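Gripper Kit Review, Minutes
Apr 17, 2023

I'm typing these up from my scribbles, so shout if I got something wrong!

1. Where we are
We're still choosing between the Holto kit and the one from Rakmont. Holto quoted us 300 a set (pads included, which made everybody happy), and Rakmont wants a minimum order of 20. That felt like a lot for a shop our size.

2. Pads
We talked for ages about grip pads. I like the textured black ones and said so, probably twice. Plasia can send 8 spares if we ask before September.

3. Work at hand
Cream-colored pieces, and black grip pads on both fingers in each view:

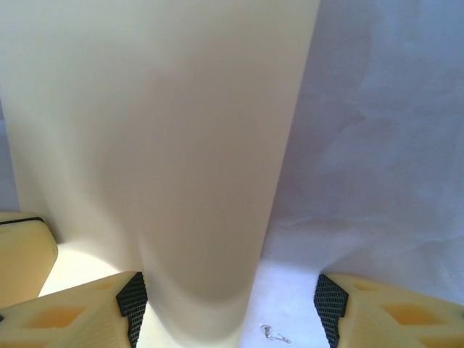
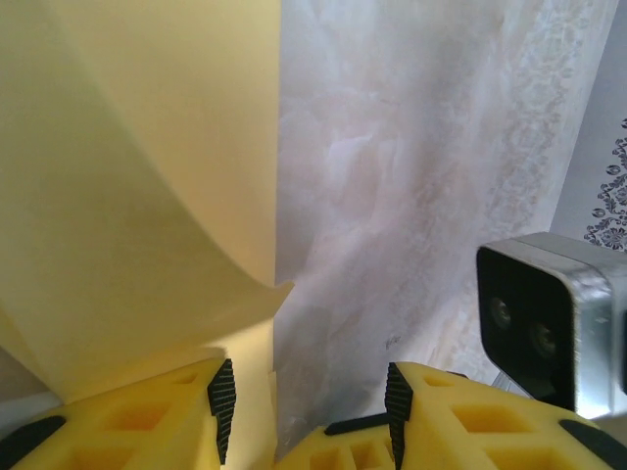
4. To do
I'll write to Holto about the warranty. Jakab still owes us a price for the 2 extra mounts, so I'll chase that too. No vote yet, we'll pick it up next time.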